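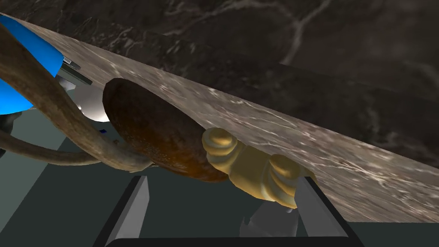

The ceasefire between the herding communities of Nalum and the farmers of Plestilora is now 15 weeks old, and officials have started calling it a success. It is worth asking by what measure.

The regional government says 334 families have gone home since the deal was signed. It has not said where they were counted, or whether anyone checked that they stayed. Aid workers on the Hashemi road tell a less cheerful story. Families arrive by truck, look over what remains of their houses, spend a night or two and head back to the camp, where there is at least water. Each of them may well appear in the official figure.

Then there are the guns. Under the agreement, both sides were to hand in their weapons at the old grain depot in Hashemi. The depot has taken in 141 rifles, many of them so rusted that a local police officer laughed when asked if they could fire. Estimates of how many armed men fought in the valley run up to 3,000. The gap between those two numbers did not come up at the signing ceremony, and the minister who led it took no questions. 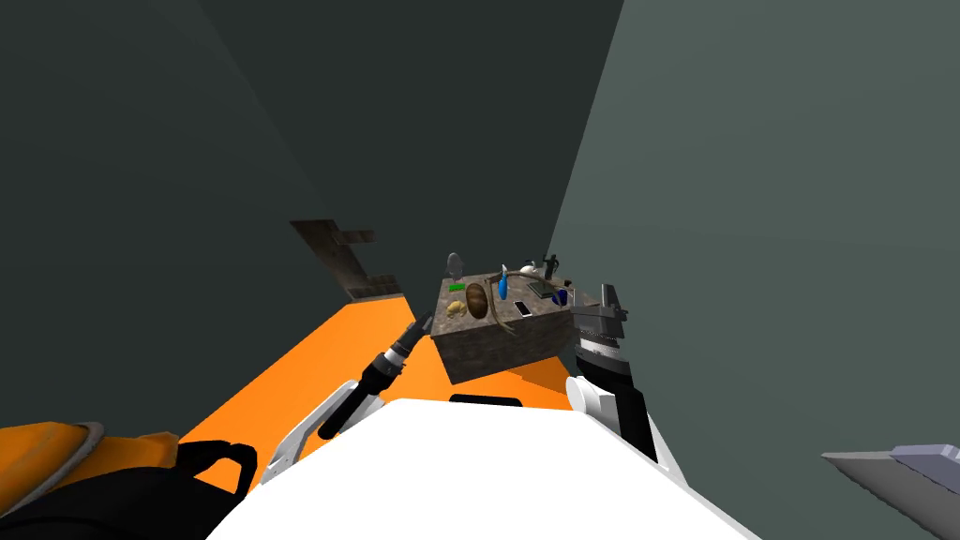

A simulated robot reaches toward a brown table.

None of this means the elders who brokered the truce wasted their time. The market at Nanier is open two days a week again, and herders are selling goats to people they were shooting at in the spring. That matters. But the elders never had the power to settle the land claims behind the fighting, and the one body that does – the regional boundary office – has put off its ruling twice. The new deadline is December, after the harvest, when cattle come down to the river and the trouble usually starts.

The government has promised a permanent police post at the river crossing before then. A visitor to the crossing last week found a flagpole, a stack of cement bags and two guards who said they had not been paid. They had been told to expect more men soon. They had been told the same thing a month earlier.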